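9 February 2025

Notebook, sleep and low back pain diary study. Writing this up late, so forgive the order.

Spent most of the morning on the returned diaries. 150 back out of the 200 sent, better than I expected given the postage mess. Storkeo did the mailing and put the wrong return label on one batch, those have been trickling in via their depot with a yellow sticker. Have asked them to send the rest straight here. No reply yet.

First thing to note – the evening pain score and the morning pain score are not being filled in the way we meant. Evening question says "worst pain today". Morning question says "pain now". Loads of people are clearly answering both as "how was my back overall". You can tell from the comments. One woman wrote "same as last night, see last night" for nine days running. Fair enough really. We asked her nearly the same question twelve hours apart.

Options as I see them:
– leave it, report both, say in the write up that they overlap
– drop the morning score altogether
– reword for the second wave and treat the two waves separately

I lean towards the third but Natalina will hate it becuase it splits the numbers. Talk to her before touching anything.

Sleep position. This is the messy one. Tick box has back / front / left side / right side / moved about. Nearly everybody ticks "moved about", plus one other. So the box tells us very little by itself. The free text is much better. People know perfectly well which position they wake up sore in, they just don't know how long they were in it. Typical comment: wakes on front, neck and low back both stiff, turns over, dozes, gets up, fine by mid morning. Another says only the side with a pillow between the knees works and anything else is a bad day. A few mention hip pain on the side they lie on, we have no column for hip. Should we? Probably yes for wave two.

Morning stiffness. We ask for minutes. Answers so far include minutes, hours, "till the kettle's boiled", "until the dog has been out". I coded the kettle as five minutes and the dog as missing. Natalina may disagree on the dog. Rule from now on: if there's a number, use it, if there's a range take the middle, if there's neither mark it missing and copy the words into the comments column. Don't guess. I un-guessed the kettle after writing that, so it's missing as well now.

Mattress question. "How old is your mattress" – fine for most. Trouble is couples, two people in one bed, both in the study, giving ages that differ by years. Found three pairs like that. Kept both as given, flagged in column M. 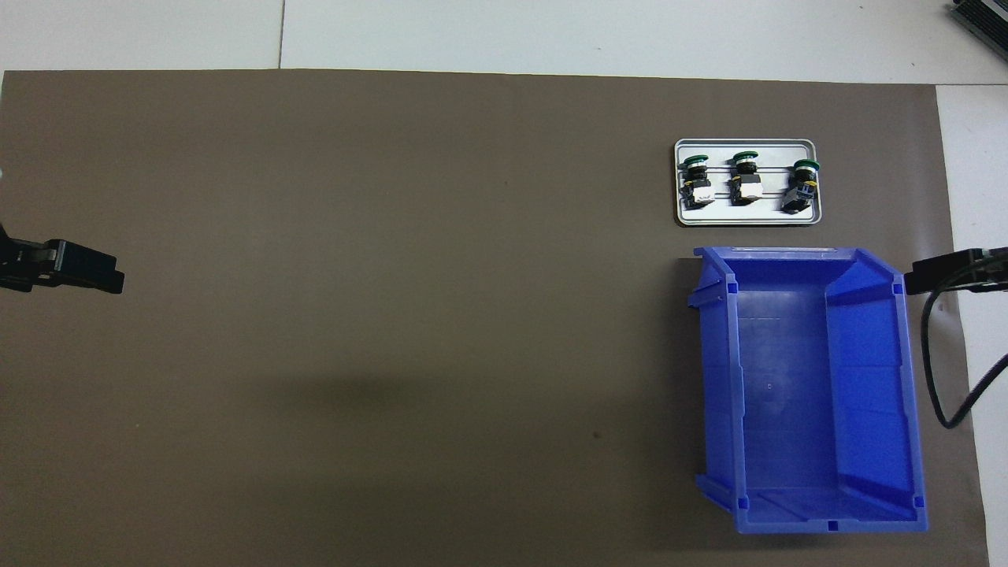 Also with the mattress question, "firm / medium / soft" means nothing without body weight next to it, and we only asked weight on the sign-up form, which lives in the other file. Need to join the two on participant number. Did a test join with the first 100 rows. Worked apart from leading zeros, the sign-up file keeps them and the diary file strips them. Fixed by padding. Write this down properly somewhere as I lost an hour to the same thing last time.

Painkillers. Free text again, people put brand names, shop names, "the white ones". Sorting into: paracetamol, ibuprofen type, codeine mix, rub or gel, other, unclear. Gel goes on its own because several people use it every night as part of getting ready for bed and don't count it as taking anything. They tick "no painkillers" and then mention the gel two lines down. So the tick box undercounts. Going through by hand. Slow.

Heat. We didn't ask about hot water bottles or wheat bags at all and it's the most common thing in the comments. Silly thing to miss. Adding it. Suggested wording:

"Did you use anything warm on your back before bed or in the night? Yes / No. If yes, what, and for how long?"

Want to try that on a handful of people before it's printed. Cullumier can print a short run if we get it to them by the end of the month, proper run in March.

Participant 727. Need to sort this one. Diary says numbness down one leg from day four, and by day six "not much feeling round the bottom when I sit". That isn't one for a diary study, that is one for a same-day doctor. Rang as soon as I read it. She was already seen, the same evening she wrote it, her daughter took her in. Scanned, home again, having physio. Relief. But we only read it weeks afterwards and the form had nothing on it to tell her what to do. It was in the information leaflet, page three, and who keeps the leaflet.

So, on the front inside cover of the new diary, large type, box round it. Draft:

"Please do not wait for us to read this diary. Get medical help straight away if you have back pain and any of these: numbness around your bottom or genitals, trouble peeing or pooing that is new, weakness or numbness in both legs, or a high temperature and feeling very unwell. The same goes for pain that began after a serious accident."

Natalina to check the wording against what the clinic hands out, so the two don't say different things. Then it has to go to ethics as an amendment, along with a note about 727. I'll write the note, do it tomorrow while I remember the call.

Also gone back through all the comments I'd already entered looking for anything else like it. Two with leg tingling, both say it's old and their GP knows. One with "fever and aches all over, back terrible" – wrote flu beside it, better by the end of the week. Left her in but flagged the days. Her scores for those nights are all tens and they'll drag the average about if we're not careful. Suggest we run it with and without illness days. Need a column for that too. Column list is getting silly.

Activity counters. The Braton ones have held up, straps aside. The Jemal ones less so, a good few came back flat before the fortnight was up. Can't tell yet if that's the battery or people leaving them in a warm windowsill or what. Charging a pair fully tonight and leaving them on the shelf to see how long they go doing nothing. If they last the fortnight on the shelf then it's something to do with wearing. Note the time you take them off charge!! I forgot last time and had to start over.

Straps: complaints of itching under the strap, mostly older participants. Suggest we tell people to swap wrists every couple of days. Will that mess up the sleep readings? Don't think so but check the manual, it asks which wrist when you set up.

Quick look at the numbers, not to be quoted to anyone. Plotted evening pain against hours slept that night. Faint slope, worse pain less sleep, about what you'd guess. Then plotted hours slept against the next evening's pain and that slope looked steeper. Would be nice. But it's a rough plot on part-entered data with flu in it and I've done nothing for repeat nights from the same person, so one poor sleeper with fourteen bad nights counts fourteen times. Needs doing properly. Not getting excited.

Missing days. Pattern is obvious, people miss the weekend and then fill three days in with the same pen at the same slant. Can't prove it. Some own up ("did these from memory, sorry"). I've marked the ones who own up and left the others. Seems unfair on the ones who own up. Ask Natalina what they did in her last study, think they had a time stamp from texts. We could text? Cost, and plenty of our lot don't use a mobile much. Park it.

Things people said that I want to keep for the write up, with permission if they ticked the box:
– getting comfy takes longer than falling asleep
– first two steps are the worst part of the day
– the bed at my sister's is far worse and I slept better there
– turning over wakes me, then I can't stop thinking about turning over

The last one comes up again and again in different words. Turning over in bed might be a better question than position. Ask "did turning over wake you" yes/no and how many times. Easy to answer, hard to muddle. Put it above the position box or replace the box completley? Try both versions on the handful.

Natalina Costa is in for the afternoon tomorrow, so list for her:
– morning/evening score wording, three options, see top
– dog and kettle
– box on inside cover, wording
– hip column
– illness days
– what to do about backfilled days
– does she still have the spare key for the filing cabinet, mine is sticking

For me:
– ethics note re 727
– chase Storkeo
– finish entering, stopped at the end of the second tray, the one with the green lid. Third tray not started
– padding fix into the joining instructions
– counters on charge, WRITE THE TIME

Counters off charge 6.40 pm. On the shelf above the printer, don't move them please.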